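**What is changing at Dongate?**
The council wants to charge for the Neveck Road car park, which has been free since it opened. The first hour would cost 85p.

**Where would the money go?**
"Town centre improvements", says the notice. I asked which ones and was sent the same notice again. 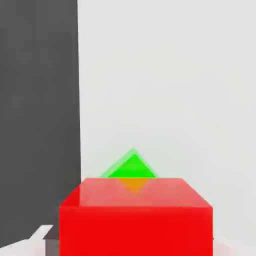
**Will residents get permits?**
Up to 300, supposedly. Dongate has 1716 households, so I wouldn't bank on getting one.

**Is it settled?**
Not on paper. The vote was put off in June, yet the bases for the ticket machines are already in.

**Can I object?**
Yes, in writing, to the parking office.

Syahrul Osman, 2023-08-19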